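Pusari Club Build Guide, Part 2: Recording the Jeans Task

Maintained by Ignacio Gallardo. Last changed April 24, 2026.

Part 2 assumes that both hand-held grippers are assembled and that the calibration from Part 1 passed. Each pair of students records 16 takes. A take is limited to 90 seconds.

Before you start

Charge both grippers and clear at least 2 GB on the laptop. Create a folder named with your team number and the word jeans. Do not reuse the towel folder.

Step 1. Lay out the garment

Put the jeans on the bed and spread them loosely. Do not smooth them flat. Vary the starting position between takes, and turn the jeans over after take 8.

Step 2. Start both recorders

Start the left gripper first, then the right. Close and open each gripper fully two times. The Wulteck script uses this motion to line up the two recordings, and it rejects any take where the motion is missing.

Step 3. Take hold of the denim

Bring the first gripper in with its fingers open and let the denim pass between them. Bring the second in from the side, near the waistband. A belt loop is a good target for the fingertip. Close slowly. Thick seams slip out if the fingers meet them at an angle, so approach along the seam where possible.
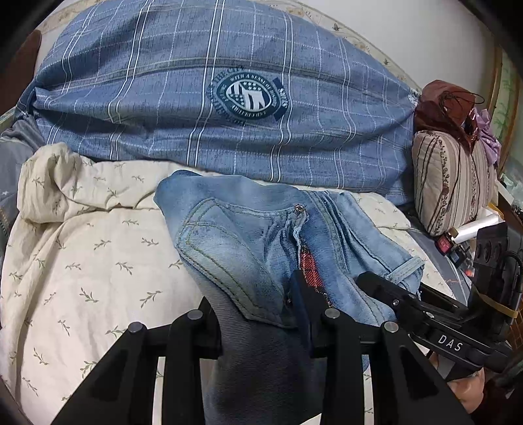

Step 4. Fold and release

Lift both grippers together, bring one leg over the other, and lower. Open the fingers completely before backing away. Stop the recorders in the same order you started them.

Step 5. Check the takes

Run the check script on the folder. At least 13 takes must pass. Record replacements for the rest under new take numbers and leave the failed files in place.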